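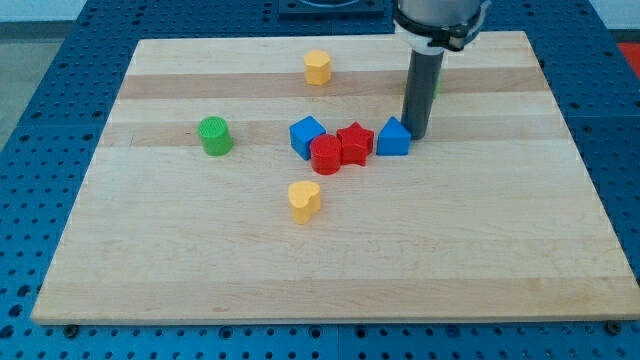
Trulik Student Robotics Club Posts Its Summer Sorting Results, Including the Bad Ones

HASLAM, Saturday, August 20, 2022. The Trulik Student Robotics Club has finished a summer project in which high school students programmed a robot arm to push plastic shape blocks around a board. The club is publishing all of its results today and would like readers to keep their expectations modest.

The task sounds simple. A student picks a block, the arm lowers a straight tool beside it, and the tool nudges the block toward a chosen spot on the board. No fingers, no suction. The students started in June and logged 2717 attempts before the room closed for cleaning. Of those, 893 ended with the right block in the right place and the others left standing where they were.

"That is about one in three, and I would ask people to read it as one in three," said Wayne Kowalchuk, who teaches the club. "I have sat through a lot of student robotics showcases. You get a two-minute video, everyone claps, and you never hear how many tries it took to get the video. We decided to write down every try, and some of the kids were not happy with me by July."

The blocks come in a handful of shapes and colors: cubes, cylinders, a star, a yellow heart. Cubes did best when the tool met the middle of a flat side. Cylinders slid well enough on short pushes and wandered on long ones. The star was the worst by a wide margin, and pushing it often turned it before it traveled anywhere useful. Crowding caused more trouble than shape. When several blocks stood close together, the arm would often move the one it was told to move and take a neighbor along with it. The club scored those attempts as failures, over some loud objections.

The students also argued over what the word "learned" should mean. An early draft of the project poster said the robot had learned to sort. It had not. In the first half of the summer, every push was a path that a student typed in by hand. In the second half, the club used a small program that chose a starting point and an angle from earlier results. That program did better than the typed paths on single blocks and slightly worse on crowded boards. The poster now says so.

Kowalchuk is just as cautious about what the students took away from it. "Parents ask me if this gets their kid a job in automation. I don't know. It got them to keep a logbook and to stop saying 'it works' after it worked once. Whether that lasts past September, ask me in the spring."

The arm is on loan from Biltlow, a local machine shop, which also paid for the replacement tool after the first one was bent. Biltlow had no say in how attempts were scored and did not see this release before it went out. The club spent $2000 of its own money, most of it on the work table and mounting parts.

The club will run the arm at an open afternoon in the Ruvier Building next month. Visitors may choose a block and a target, and the arm will make up to 60 pushes over the session. Scores will go on the whiteboard as they happen. There will be no highlight video.

The full log, the scoring rules and the students' notes can be had on paper or as a spreadsheet by asking at the Ruvier Building front desk. The notes have not been tidied. Several pages cover a disagreement about whether a block touching the edge of a target counts as being on it. The final rule is that it does not, and the early attempts were rescored to match.

New members in grades nine through twelve can join at the start of the school year. No programming experience is needed, though applicants should know that much of the work is putting blocks back where they started and writing down what happened.

Press contact: Wayne Kowalchuk, Trulik Student Robotics Club, Ruvier Building, Haslam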